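Hongmei Du
Friday, March 20, 2020
6 min read

1/ I promised some of you a review of the Tondia gripper kit after I complained about the price in February. I have now used it enough to have opinions. This will be a long thread, so please get a tea.

34 comments · 61 shares

2/ For those who are new: I run a small linen finishing shop in Brestville. We wash, press and fold for guest houses and two restaurants. I am not an engineer. I can read a wiring diagram if it is a friendly one.

3/ The kit comes from Sturnonell. It is a pair of fingers, a mounting plate, a small wrist camera, cables and a licence for the folding software. The arm is not included. I already had an arm, bought second-hand, and it had been doing nothing except stacking boxes.

4/ Price first, because everybody asks. The fingers alone are 287 dollars for the pair. The complete kit is much more and they only give it by quote, a habit I do not like. If you write to them, ask for the shipping to be a separate line.

5/ Unpacking. Good foam, every bag labelled, and the labels match the manual. This sounds like a small matter, but I have bought equipment where bag C was called part 7 in the book and I lost an evening to it.

6/ The manual was clearly translated, as my own sentences often are, so I forgive it. One page says "tighten until the feeling of enough". I wrote to support to ask what is enough, and they sent me a torque number the next morning.

12 comments · 9 shares

7/ Mounting took me one afternoon. The plate fit my arm without an adapter. The camera cable is too short if your arm is mounted on the wall side, like mine. I bought an extension, and so far it has behaved well.

8/ Calibration is done with a printed card. You put the card on the table, the arm moves above it in a slow pattern, and then the software tells you green or red. I had red five times. My table was too shiny and the lights were making spots on it.

9/ So my first advice: cover the table. Use something dark and dull. I tried a brown blanket, which was too fluffy and moved with the linen. A flat dark grey cover was much better. After that the calibration was green on the first try.

10/ Now the actual work. What I wanted was help with the flat pieces: pillowcases, napkins, small tablecloths. We fold these all day, and my wrists are not young.

11/ The software has a set of ready folds. You choose the shape, you tell it the size, and it tries to find a corner. When it finds a corner it is quite pleasant to watch. It is slow, and it is very polite with the cloth.

12/ When it does not find a corner, it looks for a raised fold and tries to pinch there, then lifts and looks again. For thick cotton this goes well. For thin pieces it can be a long search, and sometimes I lose patience and do it by hand.

28 comments · 17 shares

13/ My test was simple. I gave it 80 napkins in one day, all the same size, already pressed, each one laid flat. I sat beside it with my mending and pressed the stop button when I had to. I pressed it more in the morning than in the afternoon, when I had learned to lay the pieces straighter.

14/ I will not give you a success rate. I changed the settings during the day, so the number would not be fair to Sturnonell or to you. My feeling is that it is useful for napkins, useful for pillowcases with some patience, and not ready for anything with elastic.

15/ Speed: I am faster. My helper Xu is much faster than me. But neither of us can fold napkins while also answering the phone and labelling the bags, and the arm does not mind if I walk over to the press for a moment. (I stay in the room. The manual asks for this and I agree with it.)

16/ About the fingers, which are the part I like best. They are narrow enough to go between layers, and the ends are rounded. I have not found a pulled thread yet, and I looked at each piece under the lamp, including an old tablecloth of my own that I would have been sad to lose.

17/ The gripping strip is the clever part. It is a line of small ridges, and it holds cotton without pressing very hard. With polyester it slips more. Support says there is a softer strip coming, but they would not tell me the month or the price.

18/ The strip collects lint. Please clean it every evening with a dry toothbrush. I skipped this for a few days and the grip became noticeably worse, and I blamed the software in an email. I have apologised to the software.

41 comments · 22 shares

19/ The wrist camera is better than I expected for checking where the fingers are going. Its weak point is white linen in side light. My big window is on the side, and the bright folds lose their detail, as you will see.

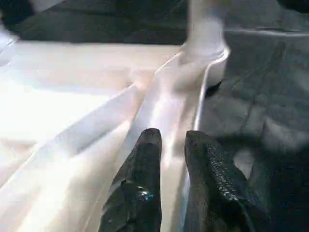
Tondia fingers over white fabric, wrist camera view. Strong glare on the left, much darker on the right.

20/ You can lower the exposure in the menu, under "Scene", then "Advanced". The favourite setting in my shop is two steps down from the default. Then the white looks a little grey on the monitor, but you can see where the folds are. A thin curtain on the window is also a good idea and costs less than any accessory.

21/ Things I did not like, in one post. The cable length. The licence, which has to be renewed every year. The beep at the end of each fold, which can be made quieter but not turned off. The colour of the warning light, which is nearly the same as the colour of the ready light.

22/ Things I liked. Support answers in one day and they read the whole email. Spare strips are sold without making you buy the fingers again. The stop button is big and in a sensible place. The cloth is treated gently.

19 comments · 6 shares

23/ Some of you asked if I would buy it again. For my shop, yes, but I would begin with the fingers and rent the licence by the month until I knew my own linen. They do offer this. It is on page 2 of the price sheet, in small letters, so look for it.

24/ If you mostly handle fitted sheets or towels with thick borders, I would wait. I tried one fitted sheet. I will try again when the next software version is out, and I will write it under this thread so everything stays in one place.

25/ Xu wants me to add that the arm has never once folded the labels on the same side. This is true. If your customers care about the label side, you still have to turn the pieces by hand before they go in the bag.

26/ I paid for the kit myself and Sturnonell has not seen this thread before you. Questions are welcome. I answer in the evenings after closing, and please tell me what fabric you use, it saves us both a message.

53 comments · 38 shares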